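Clestorow FAQ

I wrote Clestorow because I was tired of copying the same planning script from one project folder to the next and breaking it a little more each time. It's a small task planner and scheduler for tabletop sorting and kitting with one or two arms. These are the things people write to me about most. If yours isn't covered, the mailing list is friendly and I read all of it (usually with coffee, so mornings are your best bet).

What does Clestorow do, in plain words?

It takes a list of things your perception says are on the table, plus a list of rules about where they should go, and turns that into an ordered set of picks and places. Then it hands those out to your arms one at a time and keeps an eye on the result. It doesn't do the low-level motion. You plug in your own motion planner for that, and Clestorow asks it questions like "can the left arm get here without hitting anything?"

Do I need two arms?

Nope! One arm is fine, and plenty of people run it that way. Set arms to a single entry in the cell file and the scheduler skips all the shared-space logic. It starts up faster too.

What do I need from my vision system?

For each object: a label, a pose, and a confidence between 0 and 1. A footprint is nice to have. If you don't send one, I use the default for that label, and if there's no default either, I use a circle that's bigger than you'd like. I don't care where the numbers come from. I use the Pumudia detector on my own setup, but I've seen people feed it from plain color thresholding and get along great.

How does it decide what to pick first?

It scores every object and takes the best one. The score mixes three things: how sure we are about the pose, how much free space there is around the object for the fingers, and how far the arm has to go. By default free space counts the most, which surprises people who expected it to grab the nearest thing.

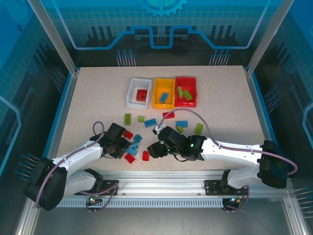

Clutter is where the scoring earns its keep, and it's also where most of the "why did it skip that one" emails come from. The free space number is worked out per object, for the full open width of the gripper, in 10 finger directions. A piece sitting by itself gets a good number in nearly all of them. Now look at the bricks by the left gripper, where two blue ones are bunched together with the upper one touching or overlapping the lower. Both of those score badly, and the lime-green brick out at the far right, with nothing crowding it, goes way up the list even though it's a longish trip for the left arm. So the planner nibbles at the easy stuff first, and when it gets to a cluster it takes whichever member has one decent finger direction left. Every pick changes the numbers for the neighbors, so the scores are redone after each one. If you'd like it to attack the cluster first, turn free_space_weight down, but expect more bumped pieces.

Why did the planner give a piece to the "wrong" arm?

Ninety percent of the time your midline is in a funny spot. Each arm has a home zone, and there's a shared strip between them. Anything in a home zone goes to that arm unless it can't reach. Anything in the strip goes to whichever arm is free. If the strip is too wide, you'll see arms waiting on each other a lot. Mine is 50 millimeters wider than the gripper and I've been happy with that.

The other cause is cables. Clestorow knows nothing about your cables unless you tell it. You can add a cable as a keep-out shape attached to a link, and it'll move along with the arm. A loop that swings out over the table can also hide part of an object from an overhead camera, and then the pose comes back shifted. I have cable_mask in the cell file for that: anything detected under the mask gets its confidence knocked down, and the planner waits for a fresh look after the arm moves off.

Can it sort by more than color?

Yes. A rule can use any field your perception sends. Color, size, label, a barcode string, whatever. Rules are read top to bottom and the first match wins. Please put a catch-all at the bottom! Without one, unmatched objects stay on the table forever and the run never finishes, and then you write to me.

My bins are right up against each other. Is that a problem?

It can be. The place step opens the gripper inside the bin, and if two bins share an edge, the fingers may want to swing over the neighbor. Set bin_margin for the touching side and the drop point moves inward. If the bin is narrow, also lock the gripper angle so it opens along the long side.

Does it know when a bin is full?

Sort of. It keeps its own tally of what it dropped and where, and you can set a limit per bin. It doesn't look inside unless you send it a bin reading from your camera. I'd like to make that better. There's a half-done branch.

What happens when a grasp fails?

If your gripper reports its width, Clestorow compares that to what it expected for the object. Closed all the way means it missed. The object goes back in the list with a penalty, and the next look decides where it is now. After three misses on the same object it's parked and the rest of the job carries on. Parked objects show up in the log under their own heading.

I get error 712. What is it?

Stale scene. The planner got a pick request based on an observation older than max_age, which defaults to 4000 milliseconds. Usually the camera node has slowed down, or the two machines disagree about what time it is. Check the clocks first. I once lost an entire afternoon to that and I'm still a bit sore about it.

Can I try it without hardware?

Sure. There's a replay mode that reads recorded scenes and prints the plan with all the scores, and there's a bridge to the Flandmont simulator. Replay is what I use day to day. Grasps always succeed in replay, so don't judge your retry settings by it.

Does it work with Kinoshita controllers?

It does as of the November release, with one catch: you need to turn on position streaming yourself in the controller's menu. Clestorow will sit there saying "waiting for arm" until you do.

Where do I send a bug report?

To the mailing list, with your cell file, your rules file and the log from the run. Please attach the log as a file and don't paste it in the message. If it's a scoring question, add --explain to the command first, which writes out every candidate with its numbers.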